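Flesside Bench Room, Lullness
Progress report no. 2 to the Loureiro Fund

To: Solange Mendonça
From: Jussara Tavares
Jan 14, 2024

Dear Solange,

I'm so pleased to be sending this one. When I wrote the first report we had a room full of flat boxes and a floor covered in dust sheets, and I was asking you to take a lot on trust. Now we have tables standing, a wall that looks like a wall, and people who come in with their coats still on and go straight to a bench to start work. I'll take things in the order of the grant agreement and then tell you where the money stands and what is left to do.

1. The work surfaces

Your grant was mainly for tables, so let me start there. We bought white tops, as agreed, and had them delivered by Fotton in two drops. The first drop went up the stairs in one morning. The second sat in the downstairs hall for a weekend while we waited for the right bolts (the ones in the box were a size too long, and Fotton sent replacements without any fuss). Everything has been level since the second week. The floor slopes toward the street side more than any of us had guessed, so the feet on that side are screwed out almost as far as they will go. I'd like to put proper packing under them before summer, and it's on the list at the end.

We argued quite a bit about white. The old benches were brown and had a hundred years of glue on them, and several of our regulars were fond of them. White shows every mark, it needs wiping down, and it can feel a bit like a dentist's. I was on the white side of the argument myself, and after a season of using the room I'm even more so.

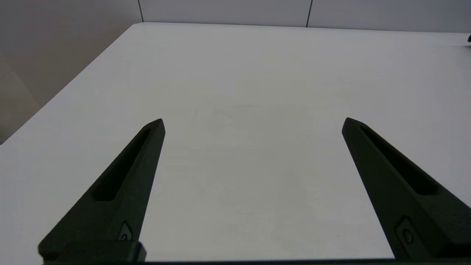 Small parts are what most people in the Bench Room spend their time on: brackets, clips, holders, the plastic bits that snap off something useful and can't be bought on their own. On the old benches a dropped screw was gone for the day. With the new tops, anything dark shows up right away, and even a matte black part with its screw heads set down in little recesses is easy to read against all that white. You can follow the line of a slot or a rim without picking the part up and tilting it at the window. The tops are deep as well, running a good way back to the far edge, and people spread out in a way they never did before. I catch them doing it and feel very happy about the whole business!

On cleaning, we've settled into a routine of a damp cloth at the end of each session and a proper wash on Fridays. Pencil comes off. Marker mostly comes off. We had one bad afternoon with superglue, and there's a rough patch near the window on one of the tops that will be with us for good. I tried a plastic scraper and then lost my nerve. Cutting is now done on mats only, and the mats live under the bench where you can reach them sitting down.

2. The wall

This part of the job grew. The plan you approved had a coat of paint on the old plaster behind the benches, and when we took the shelves down a fair amount of the plaster came with them. We wrote to you at the time and you kindly agreed to move part of the decorating money across to panels.

We went for big flat ones in a pale gray-white. I had wanted something a little warmer, and the sample I liked best was a sort of cream, but next to the white tops it looked grubby. The paler one was the right choice. It throws light back onto the work and gives you nothing to look at, and for people trying to judge whether an edge is straight that is just what they want. The joins between panels are left as thin lines with no cover strips. Cover strips would have collected dust, and they'd have stopped the tables from sitting close up to the wall.

The panels went up over five evenings. The first two evenings were mostly measuring, measuring again and finding that the corner isn't square. After that it went fast, and the last panel slid in with a noise I can still hear – a very satisfying sort of thump.

3. Light

The lights are the part of the project that I'd happily do again from the beginning. We had planned one bright row over the benches. On the first evening we tried it, everything on the table threw a hard black shadow, and people were working around their own hands. We turned the row so it washes the wall as well, and fitted diffusers. Shadows are now soft and gray, enough to tell you that a thing is standing up from the surface and where it touches, without hiding the near side of it.
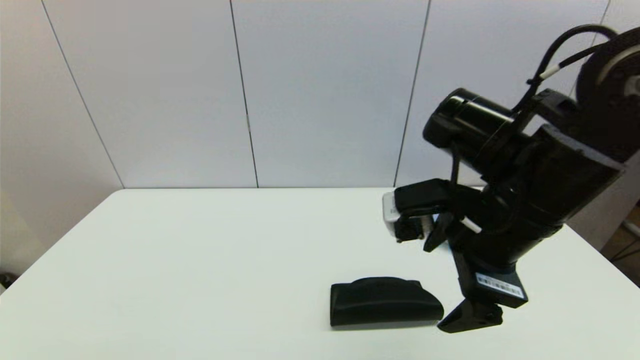 The left side of the wall still gets a little less than the middle. It's slight, and it has a faintly warm tint that I have grown rather attached to, but for close work people drift to the center of the table, where it's most even. One more fitting at that end would put it right, and I've had a price for it. It's within what we have left.

4. Who is using the room

We have taken 60 bookings since opening, counting evenings and Saturdays together. I had hoped for fewer than that by now, if you remember, and you told me off for being timid. You were right.

The mix has surprised me. I expected model makers, and we do have them, but the biggest group is people bringing one broken thing from home. A vacuum cleaner clip. The foot off a music stand. A holder for a tablet with its lip cracked through, which a grandmother brought in wrapped in a tea towel and took home glued and clamped. The Thursday session has turned into a kind of clinic, with whoever is around leaning in to offer opinions, and some of the opinions are even good.

We've also had a run of bookings from people who only want a big clean surface. One woman laid out a quilt. A pair of students spent a whole Saturday sorting the pieces of a clock. I hadn't thought of the room as a place for that at all, and I'd like to say so in the next leaflet.

What hasn't worked so well is the early slot. We opened at eight on Saturdays for a month and hardly anyone came, so we've moved it to half past nine. The daytime weekday sessions are quiet too, and I'd rather keep those going a little longer before deciding. People in Lullness take a while to hear about things.

5. Storage and small fittings

The drawers under the benches are in and labeled. The labels are handwritten, and some are already wrong, as the person who moves the washers is never the person who labeled them. We'll redo them with the slots for paper cards that Fotton sells for this drawer range.

We have also begun keeping a tray of odd plastic pieces that people leave behind. I meant to throw them out at the end of each month, but twice now somebody has found exactly the wedge or spacer they needed in there, so the tray stays. It needs a lid.

The hooks for the aprons went up too high the first time. They've come down a hand's width and everyone can reach.

6. Money

The tables, panels and lights are all paid for and the receipts are in the folder that went to your office with the signed form. After those, $773 of the grant remains. I'd like your agreement to spend it as follows: the extra light fitting for the left end first, then the packing for the table feet, then the drawer cards and a second set of cutting mats. If there is anything over, it would go toward a better vise. The one we have was a gift and it has a mind of its own.

No money has been spent outside the headings you approved, apart from the move from paint to panels that we settled by letter.

7. What comes next

Between now and March we want to get the light and the table feet done, try a beginners' evening on repairing plastic parts, and write down the things people keep asking us – which glue, how long to clamp, when to give up and make a new piece. I've started a notebook for it and it's filling quickly. If you know of anyone who could draw the pictures for it, please send them my way.

I'd love for you to come and see the room while people are using it. Thursday evening is the liveliest, and Saturday after ten is calmer if you'd like to sit down at a bench and have a go at something. Bring a broken thing!

With warm thanks to you and everyone at the Fund,

Jussara Tavares
Flesside Bench Room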